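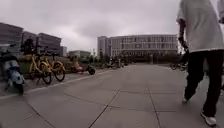
The plaza in Wiriya, with the parked row down the left side.

I went back to the plaza for a walk under a low gray sky. I used to cross it twice a day when I worked at the Brondia office, and I had not been there since April. It is still mostly paving, big slabs with dark lines between them, and the parking is still along the left side.

I like looking at what people ride. Cars are boring to me and always have been. The row by the curb had a light blue and white electric scooter at the near end, the kind with a rounded body. My friend Pongsak Sukprasert had one a lot like it and sold it to his cousin when he moved to Mumthorpe. He says he misses it more than his apartment. It was slow, but he could charge it from the kitchen and it went under the stairs.

Next to the scooter were two of the yellow shared bikes. I rode these for most of a year. They are heavy and the seat never stays where you put it, but the basket is good. I carried groceries in it, and once a fan in its carton. The trick is to put the heavy things in first and tie the bag handles to the rim, or everything jumps at the curb. I also learned to squeeze both brakes before unlocking one. If a lever goes all the way to the grip, pick a different bike.

I sat for a while on the far side and ate a bun. I had planned to go on to the market for a bike pump, and then I didn't feel like it.
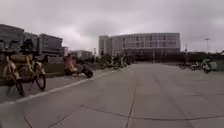

Yellow bikes at the left, and a rider in pink-red just behind them.

There is a white line painted along that side, between the parking strip and the open part of the plaza. I can't remember if it was there when I worked nearby. Surachet Pongsiri, who still does, thinks it was. I never looked down much in those days – I was usually late.

I have been thinking about getting something of my own again. A small scooter would make sense for the trips I do now, which are mostly to my sister's place and the hardware store. Iman Helmy at work says to get a folding bike and keep it under my desk. I tried hers in the parking lot and my knees did not like it. A used scooter is probably the answer, if I can find one with a decent battery and a seat that isn't split. I saw one listed last month for 500 less than the shop price, but the seller stopped writing back.

The walk home took longer than I wanted. I went by the canal road and it was being dug up again, so I had to double back past the school. I got in, put the kettle on and looked at scooter listings until dinner. I have two saved. One of them comes with a helmet, though it is probably not my size.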